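15 Dec 2024

Zostel delivery spec arrived. They want the documentary at 25 fps with stereo and 5.1 stems, captions as a separate file. Re-exported reel 2 after the colour shift on the archive footage; the Zirner drive dropped out once during the copy, checksums matched on the second attempt. Subtitle file now at 199 lines, 9 still over the reading speed limit.

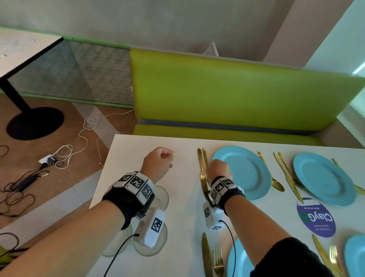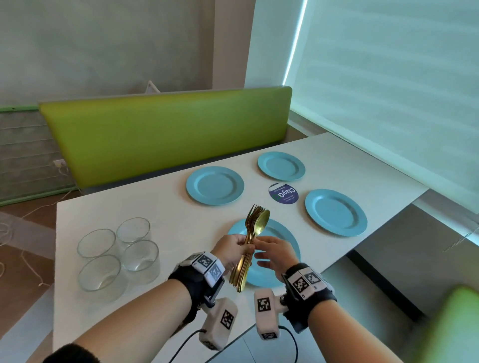

White table, both times.

Plarkeo shorts programme closes for entries in January. Running time cap is 23 minutes including credits, so the Khamphan cut needs trimming — probably from the ferry interview, where the sound is weakest anyway. Left the festival form half filled in. Still no answer on the music licence.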